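Flarkar kitchen cell

The Flarkar kitchen cell is a simulated robot workspace: one arm, one kitchen, and a pile of settings that have to agree with each other before anything useful happens. I wrote most of this entry on 25/03/2022, after setting the cell up from scratch for the second time, so take it as an encyclopedia page by somebody with opinions. Alina Filip checked the parts on joints and Volkan Tekin fixed my spelling of nearly everything.

Name and origin

Flarkar started as a folder name. Jhosep Montoya needed something to call a kitchen layout he was building on top of an older scene, Horobets, and the name stuck when the rest of us began using it. Horobets had a single straight counter. Flarkar has a corner, and that corner is where most of the setup work goes (and most of my patience!).

What is in the cell

The cell has three parts that get looked after separately:

The arm, with its joint limits, its base position and its home pose.
The room, meaning counters, cabinets, walls and appliances, all fixed in place.
The loose objects, which are swapped in and out depending on the task.

I keep these in separate files. Ayten Ersoy prefers one big file and we have agreed to stop talking about it.

Setting up the base

Start with the base, always. If you place the objects first you'll end up moving them again, and I've done that more times than I want to admit. The base sits 40 centimeters out from the cabinet fronts and is turned 90 degrees from the default Horobets heading. Load the room, load the arm, then run the simulation with nothing commanded and just watch. A good base position looks boring. If the arm twitches on the first step, some part of it is overlapping a cabinet and the physics engine is trying to push the two apart.

Check the lower links as well as the upper ones. The lower links are easy to forget when you're staring at the countertop, and the drawer handles stick out farther than the drawer fronts do. Eilif Blomqvist added a contact report that prints the name of every pair of touching parts — wonderful thing, I leave it on all the time.

Placing the objects

Objects are dropped from a small height and left to settle. Let them come to rest before you save the start state, or every run will begin with a tiny slide. Keep some clear counter between them too, so the arm has a fair chance of picking one without knocking the other.

My usual pair for a fresh setup is a donut and a plate. The donut is small and round with a hole in it, so a bad collision shape shows up fast, and the plate is flat enough to reveal a counter height that's off.

Pink icing and a flat blue plate are also very easy to find against pale marble, even with the arm curving in close on the left, and I go by this view when I'm checking a layout by eye.

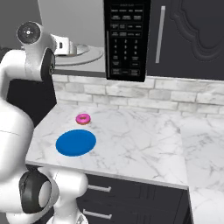

Looking after it

The cell doesn't wear out, but it does drift. Somebody changes a shared cabinet model for another kitchen, Judlow for instance, and suddenly a handle in Flarkar is longer than it was. I rerun the contact report after every update to the shared models and compare it with the saved one.

Common repairs

Arm jumps at start: move the base back a little and reload. Don't turn collisions off to hide it.

Donut sinks into the counter: the collision shape and the visible shape have come apart. Reimport the object.

Plate jitters: lower the time step first, then look at the friction values.

Home pose looks wrong: check whether the angles were saved in degrees or radians. We lost 2 days to this in March.

See also

Horobets, Judlow, Drutlow (the test runner), contact report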